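Sinaga Small Shops Programme
Progress report to the Masia Fund
Prepared by Ona Kivi, programme lead
2019-12-09

Apologies for the shape of this, written between shop visits. Spend sheet follows separately from Ha-rang Jang once the November receipts are in. Headings are the ones in the grant letter, apart from the bit on stock-taking, which didn't fit anywhere.

Where we are

Second half of year one. Ten shops signed up, as planned. All still trading, though the one at the harbour end is on winter hours and wants to stay on them until spring. Seven have had their full set of visits, the other three are behind and I'll come to those.

Reminder of what the money is for: keeping small food shops open in Usano and the villages up the valley. Bookkeeping help, ordering help, small repairs, a bit of training. No rent support, no wages. We still get asked about rent at nearly every visit and still say no. It would help if the line about rent could be made bigger on your web page.

Bookkeeping

Going well. Man-sik Seok has been round every shop with the new ledger and most owners now fill it in themselves. Two prefer paper. Fine, Man-sik types it up when he calls. The main gain so far is that people know what they owe and when. In July one owner found she had been paying for a second phone line that was never connected, refund came through last month. Small thing, but it covered her insurance excess.

VAT is still the sticking point. Most of the shops sell a mix of things at different rates and had been guessing. Man-sik has made a one-page sheet, kept by the till, owners seem to use it. He would like it checked by a proper tax adviser before it goes any wider and so would I. We have asked for a quote.

Ordering and waste

Bread and milk remain the worst. The dairy moved its delivery to before six in the morning, which means crates standing outside until someone opens up. Eun-seong Yeo has spoken to them twice. They will look at it in the new year, they say.

Standing orders have been cut in four shops and nothing has run short that we know of. Waste diaries kept for eight weeks in the same four. The diaries are patchy. People forget on busy days, which are of course the days that matter. Even so you can see that sandwiches are being over-ordered early in the week and cheese is being cut too far ahead. Both easy to change. Both being changed, slowly.

Counter sales training

The practice session on laying out a small counter finally happened after two postponements. Good turnout considering the weather, and the owners did most of the talking, which we had hoped for. Cold drinks near the till, something local next to something everybody knows, prices facing the customer.

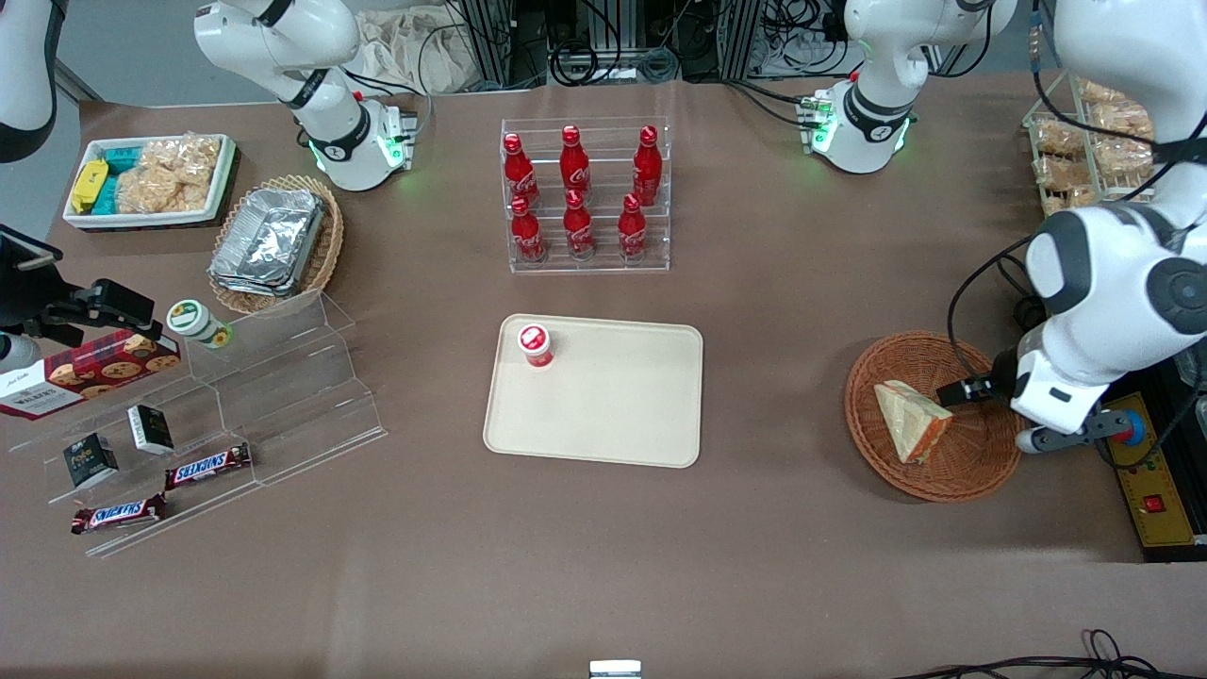
The part people liked best was the hour on pricing. Many owners had not touched their prices for a year or more, even where the wholesaler had. Nobody wants to be the one who put up the price of eggs. Vibeke Þrastardóttir, who ran a shop for years before joining us, took them through it line by line and I think that landed better than anything on a slide would have. We'd like to run the pricing hour again on its own, in the evening, for the ones who couldn't shut to come.

Request: could we move 200 euros from printing to room hire to cover this? We have hardly printed anything.

Tills

This is the part that has gone slowly. Coseo supplied the till software and the software itself is fine. Getting it onto the older tills is another matter. Three shops have had it installed and are using it every day. Two have it installed and are not using it. The rest are waiting for hardware, or have gone a bit quiet on us, which I take to mean they don't want it.

I don't think we should push. The reason for the tills was to get stock figures without anyone having to count shelves, and for a shop with one person in it the old way sometimes works perfectly well. Proposal: finish the installs already promised, stop there, put the remainder of the line towards repairs. Happy to discuss by phone. I know the tills were in the headline of the original bid so this is not a small change.

A word on stock-taking

Not in the plan but it keeps coming up. When we did the full count at the Church Street shop the list came to 569 separate product lines, in a room you can cross in a few steps. A good part of that had not sold since before the summer. Tinned things mostly, birthday candles, four sorts of shoe polish. The owner knew this, more or less, but seeing it written down was a different matter. She has since cleared two bays and is using the space for potatoes and firewood.

We would like to offer a full count to every shop in the spring. It takes two of us most of a day. No extra money needed, only time, and we would drop the second newsletter to make room.

Shelf fittings

Underspent. Owners were offered a small sum each for stands, baskets, trays and so on. Take-up better since the training day. The stepped clear stands have been the most asked for, being cheap and easy to wipe down, and they get small items such as chocolate bars up off the flat.

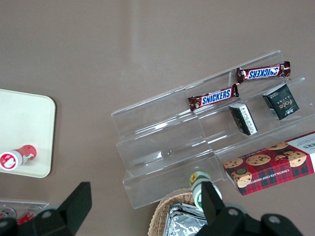

Photo: Sinaga Small Shops Programme

One owner asked for a bread slicer under this heading. Turned down, over the limit, but passed on to the equipment loan scheme at the council and he has had an acknowledgment.

Repairs

Door closers, a leaking gutter, strip lights, one freezer seal. Nothing dramatic. The chilled cabinet at the top village is on its last legs and will not see out another summer. Repair quote is nearly the price of a reconditioned one. The owner would go halves. Could this count as a repair? The grant letter can be read either way, Ha-rang reads it as yes, I read it as probably. Please let us know, the reconditioned ones go quickly.

The three shops behind

First one: owner has been ill, daughter running it, no time for visits. We are leaving her be apart from the VAT sheet and a phone call now and then. Second: building sold, new landlord, lease being argued over. Eun-seong has put them in touch with the legal advice centre. There is a real chance this one moves or closes and you should know that now instead of in the final report. Third is just hard to get hold of. I will go myself before the holidays.

Staff

Man-sik goes down to three days a week from January, at his own request. Vibeke takes over the valley shops. Handover visits have started. Eun-seong unchanged. I am still doing too much of the drving and we should probably have budgeted for a second car, or at least for more bus time.

Money

Broadly on plan. Over on travel, under on printing, fittings and tills. Nothing over by enough to need your sign-off. The late invoice from Coseo has now arrived and was lower than expected as fewer tills were done, see above.

Next quarter

Evening pricing session. Stock counts, starting with the valley. Another go at the dairy. A decision on tills. VAT sheet checked and, if it passes, sent to all ten shops plus anyone else who asks for it. Visits to the shops that missed theirs.

Needed from you, please: yes or no on the room hire money, yes or no on the chilled cabinet, and a time to talk about the tills. Mornings are bettter, the signal in the valley is poor after that because I am usually up at the far end of it.

Ona Kivi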